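Call for participants: teaching two-armed robots to handle shopping

Gilutmont is looking for people to take part in a study on robot learning at our Endberg site. You will steer a pair of small robot arms by hand while they do simple household jobs, and we will use the recordings to train a control program. You do not need any background in robotics or computing.

What the study is about

Robots can now be taught many jobs by copying recorded movements. A person moves two handheld control arms, the robot arms follow, and a program later learns from the recordings. This works quite well for hard objects that keep their shape. It works less well for soft things such as carrier bags, which fold differently every time they are touched.

In an earlier study, called Clunero, we trained a program on 300 recordings made by 2 members of our own staff. It managed the job when the bag was laid out the way they usually laid it, and often failed when it was not. We think part of the trouble was that both people worked in much the same way. We now want to collect 800 recordings from a wider group and see whether the variety helps. The results will be compared with the Clunero program on the same task.

The main task is unpacking fruit from a plastic bag. Both arms are used. Each session takes place at one of our small walled benches, and we change the wall coverings between sessions so that the program does not come to depend on one background. 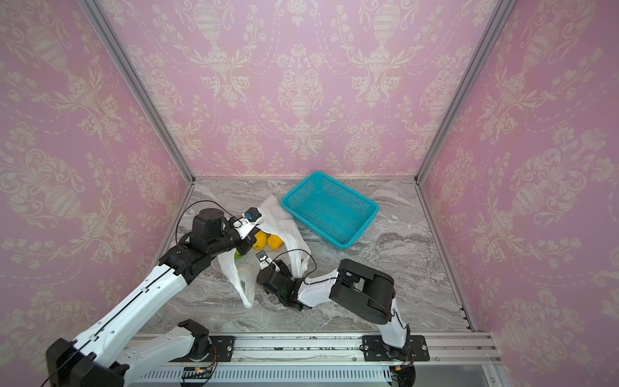
What you will do

You will come to Endberg for one session. After a short safety talk you will have time to practise with the control arms. Most people find the grippers awkward at first and get used to them within the practice period. You will then repeat the task a set number of times, with breaks between blocks. You may stop at any point without giving a reason.

Dropped fruit and failed grasps are fine. Please carry on as you normally would, and we will mark the recording afterwards. We are not testing how good you are at this.

Who can take part

We would like to hear from you if you:
are 18 or over
can use both hands and can sit at a bench for the length of a session
have normal or corrected eyesight
have not worked on Clunero or any other Gilutmont robot study

Left-handed people are very welcome, as we had none in the first study.

Payment and travel

You will be paid 11 pounds an hour, including the safety talk and practice time. Bus and train fares are paid back if you bring your tickets. There is parking behind the Chien building, but spaces must be booked when you apply.

Your data

We record the positions of the control arms and the robot arms, together with video of the bench. Your face and voice are not recorded. Recordings are stored under a number and not your name. You can ask for yours to be deleted up to the end of March, when training of the final program begins.

How to apply

Fill in the form at the Endberg reception desk or ask for one by post. Please tell us which hand you write with and which mornings or afternoons suit you. Applications close on 12 Aug 2020. We will write to everyone who applies, including those we cannot offer a place.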